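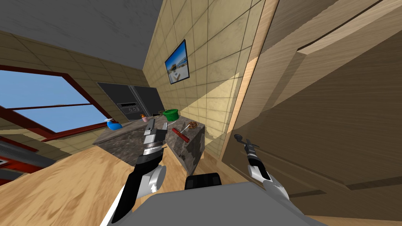 Who may clear a protective stop?
The person who signed on for the shift, and only after finding out why the arms stopped. Pressing Resume to see what happens is how Gesley came to write this section.

4.3 Clearing a stop

Applies to simulated kitchens as well as real ones. Bad habits learned on screen travel surprisingly well.

1. Leave both arms where they are. Do not nudge them into a tidier pose first.
2. Read the fault code on the Pladel console and write it in the log. "It went funny" is not a fault code.
3. Check each gripper for contact with doors, worktops and walls. Code 31 means a contact limit was passed; code 37 means a joint limit.
4. If either gripper is touching something fixed, choose Back Off. The arm withdraws at crawl speed along the path it came in on.
5. Wait 300 seconds after a second stop of the same kind. Tea is permitted.
6. Press Resume once. Pressing it harder has no effect.

Note: in simulation, a reset puts every loose item back at its starting point and wipes the contact record. Save the record before you reset, however embarrassing it may be.

Caution: never raise the contact limit to get a task finished. The limit set in Tomar is the one that will be copied to the real arms, and real cupboard doors cost money.

Three stops in one run end the run. Send the log to Kusum Uniyal on extension 3466, who has heard all the excuses and prefers the numbers.

For stops caused by loss of power, see 4.4, Restarting the Joltesero supply.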